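# Can a robot tidy your room yet?

Imagine you've just come home from school, and your jumper is on the floor, your drink bottle is on its side and there are socks in places socks should never be. Wouldn't it be lovely if a machine rolled in and did the lot while you had a snack?

Well, machines already do some chores. A dishwasher washes dishes, and a robot vacuum trundles about sucking up crumbs (until it meets a shoelace!). Each of them is good at one job – and neither can do the other's.

Tidying up is much harder, and cloth is one of the trickiest things of all. A bottle keeps its shape wherever you put it. A T-shirt changes shape every single time you touch it, so a robot has to work out where the sleeves have gone before it can even begin to fold. At the Nendale workshop, a robot called Akande was given 50 tea towels to fold. It managed 40 of them, and it took 264 minutes, so you'd have had time for a film, dinner and a bath before it was done.

How does a robot learn, then? One way is for a person to do the chore first, wearing sensors that record how the hand moves. The robot's computer can study those movements over and over, a bit like you watching your favourite cricketer bowl in slow motion.

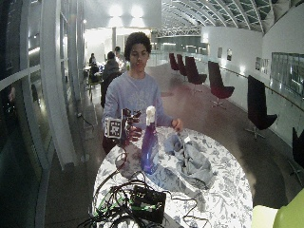

Flidton wrote in to tell us that even a very clever robot would give up on the doona cover, and that grown-ups find that one hard too. We think that's a very fair point! A doona cover is big and floppy, it has an inside and an outside, and the corners love to hide.

So for now, the answer is "a few chores, slowly, with someone watching". Your hands are still the best tidying tools in the house, and those socks are still waiting for you.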